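Athina Chatzigeorgiou had joined the robotics club for the credit, and she said so at the first meeting. By November she was still saying it, mostly to Bence Medve, who never looked up from the laptop.

"It's going to sign its name," Bence said.

"It doesn't have a name."

"Jondau. We voted."

She had been out sick for the vote. The Zutombridge showcase was in 2 weeks, and the entry form said 500 points for any machine that could write a legible word with nobody touching it. Somtochukwu Aliyu had done the math on the board and gotten them to 481, assuming everything worked. Athina wanted to know when everything had ever worked.

"Run it again," said Ms. Kragh from the back, not unkindly. She was grading.

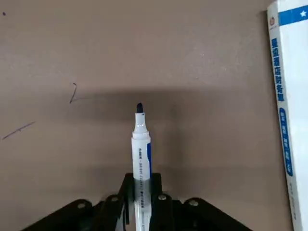 Writing was the wrong word for it, Athina thought. Twenty-three attempts were in the log and she had typed up most of them herself, under a column Bence had labeled "progress." She pulled her stool closer. The grip was fine, she'd give them that. The two black fingers had the marker by the barrel, blue stripe and all, and it stood up as straight as a candle. But over to the left there was a dot, a bent little hook and a thin slanted line, and she could not make a J out of any of them.

"That's a check mark," Somtochukwu said, leaning in over the hook.

"That's a twitch."

"A check mark is legible."

"It's not a word."

Bence typed something. The motors hummed and he stopped them again, frowning at the screen.

"My cousin's team at Balogun had theirs doing cursive," Athina said. "They put up a video. You know what they left out? The guy holding the paper – he was moving it."

"We're not moving anything," said Bence.

"I know. I can tell."

Ms. Kragh laughed into her grading. Athina opened the log, went down to the next empty row and put in the time, 4:40. Under "progress" she typed a question mark, looked at it, and left it there.

"Okay," she said. "Go."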